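Plemstead Saints' Legends, table of claims
README, last changed 20/07/2024

What this is

A spreadsheet of claims made about early British and Irish saints in parish booklets, pilgrim leaflets and sermon collections. Each row holds one claim, the saint it is attached to, the booklet it came from and the oldest source we could trace it back to. There are 400 rows. For 103 of them the last column says "none found", and I suspect that number should be higher.

What it isn't

It is no guide to what happened. A claim with an old source is still only a claim, and most of the old sources were written centuries after the saint died, often by a monk whose house owned the relics. Please don't cite a row as proof that anybody founded anything.

Columns

saint: name as printed in the booklet, spelling left alone
claim: one sentence, in our words
booklet: short title and page
oldest: earliest text containing the claim, or "none found"
trust: 0 to 4, see below

The trust score is the weakest part of the table. Gerd Sauerland and I scored every row separately and agreed far less often than I would like. Where we differed, the lower score went in. I would ignore the column for anything serious.
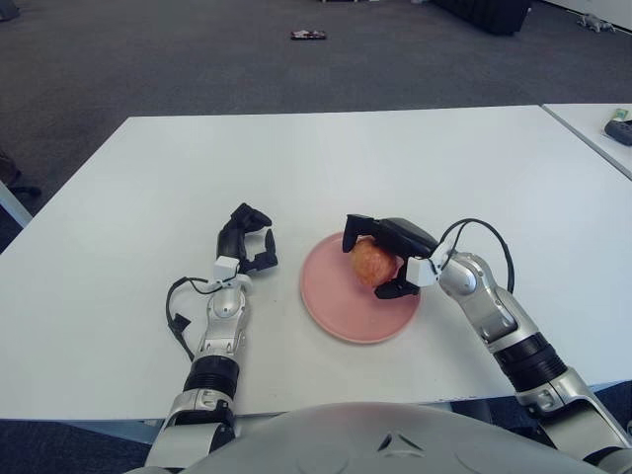
Beril Tokgöz thinks this is too harsh. A legend told in the same valley for 900 years is evidence of something, she wrote after reading the first version, even if it's only evidence of what people there wanted from their saint, and a zero beside it tells the reader to stop looking.

Fair point, but I've left the zeros in. A zero means we found no text behind the claim. Readers who want to keep looking have the booklet and page.

Known problems

Saints who share a name are probably mixed up in places.
The Boltongate booklets come in 2 printings with different page numbers, and we used whichever was on the shelf.
Welsh genealogies were read in translation only.
Feast days were dropped after too many of them clashed.

Corrections

Send the row number and a source I can check. "It is well known locally" goes in the notes and changes nothing else.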